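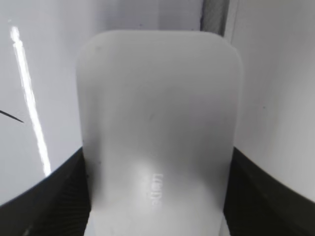 Slide 1. White plastic, matte finish, raised lettering near the bottom.

Start with the lettering. Give people a few seconds to try to read it. It runs sideways and it is the same white as the plastic around it, so all you get is a bit of relief where the light hits. Ask for a show of hands: who has something like this at home and has never read what it says?

The talk is about marks on plain household plastic, and what they are good for when you sort a kitchen or a utility room. Say that early. Last time at Kellgate people thought it was going to be about recycling codes and two of them left at the break.

Background, keep it short. For the Lotavard project we went through the cupboards of 44 homes and logged 3,529 plastic items. Of those, 249 had raised lettering in the same color as the body. Lids, tubs, caps, covers, small housings. We could match 218 of them to a maker or a part number once we could read the text. The rest stayed in the box marked unknown.

Back to the slide. Point out the soft corners and the sides that taper slightly. Shapes like that are common, and you can't sort by shape alone. Color doesn't help much either. White on white on white. There is a small dark speck near the upper left corner. Somebody will ask if it is part of the design. Say I don't know.

How to read raised letters:
Turn off the overhead light. Hold a flashlight low and to one side, almost flat to the surface.
Turn the item until the letters throw a shadow.
If that fails, lay thin paper over it and rub with a soft pencil. Works on flat faces, less well on curves.
Write down what you get, even if it is only three characters.

Demo here if the table is close enough to the front row. Bring the flashlight, the paper, two pencils. Pass the Taltis lid around and let people try it.

Then storage. Once an item has been read, put a piece of masking tape on the underside with the name of whatever it belongs to. Skip the label maker — the labels peel off smooth plastic in a warm cupboard. Tape peels too but it costs less to redo.

Question that came up at Bjarnason: is it worth doing for loose parts? My answer is yes if you still own the main item, no if you don't. Give the cupboard a month, then throw out what is left.

Leave ten minutes for people who brought something from home. Handouts are by the door.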